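Small drawers, big opinions

I've had more post about drawers than about anything else I've put in this newsletter, including the great tea towel row, so I'm giving in and doing a proper item on them. Small ones, I mean. The sort that sit on top of a desk or a worktop and swallow the stamps.

Regular readers will know I moved my work table from the back bedroom to the landing in October (the light's better and I can hear the kettle). What I hadn't thought about was that the back bedroom had a chest of drawers in it and the landing has a radiator. So for weeks everything I own that's smaller than a mug lived in one big heap at the end of the table, and every time I wanted a drawing pin I had to stir it.

My first go at fixing it was a tall tower thing with 8 drawers from the market in Bradstead. Lovely idea, and I was so pleased with myself carrying it home on the bus! But eight drawers is far too many for me. I labelled them all, and inside a fortnight I had one drawer with a single rubber band in it and another I couldn't shut. I also kept forgetting which was which, labels or no labels, and opening the lot like an advent calendar. It's gone to my sister's, where it holds seeds and is much happier.

So now I'm a two-drawer person. Two drawers, one open box and one flat tray, and that's your lot. I like everything pale on a dark table too, because you can spot a dropped paper clip from across the room.

White two-drawer cabinet first, then an open-top box with a flat tray behind it.
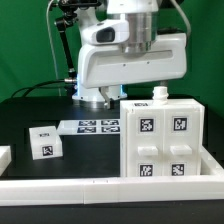
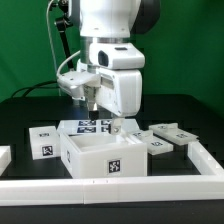 My rule for who goes where is very simple. If I touch it every day it goes in the open box, no lid, no fuss. Scissors, the good pen, glue stick, tape measure. If I touch it once a week it gets a drawer: stamps and envelopes on one side, chargers and batteries on the other. The tray is for things on their way somewhere else — a button that needs sewing on, a receipt, the key to the shed — and it gets emptied before supper. Well, most evenings.

Do measure before you buy, please. I didn't, and my table is only 600 mm deep, which sounds plenty until you put a drawer unit at the back and then want to pull a drawer all the way out with a cup of tea in front of it. Have a play with a couple of cereal boxes first. I shuffled mine about for a whole afternoon and ended up with the drawers on the right and the box nearer the middle, and I've not wanted to change it.

Several of you asked about the Belay stacking trays from Flurau. I've had a pair on loan from a reader in Lellamby and they're nicely made, good smooth edges, but they do slide about on a shiny top. A bit of that rubbery shelf liner underneath cures it. You'll want a piece the same size as the bottom, trimmed a smidge smaller so it doesn't poke out and collect fluff.

One more thing on cleaning, as I know somebody will write in. White plastic goes grubby round the fronts where your fingers go. Warm water and a squirt of washing-up liquid, soft cloth, leave the scourer under the sink. For biro marks I've had some luck with a dab of hand gel, but try it on the back first.

The swap table is on again next month, 10 till noon in the usual hall, and I'll be bringing a carrier bag of drawer dividers that don't fit anything in my house. Tables are 70p each if you'd like one of your own. Bring boxes, bring lids, and if you've got a lid with no box do bring that as well, as I'm fairly sure I've got the other half.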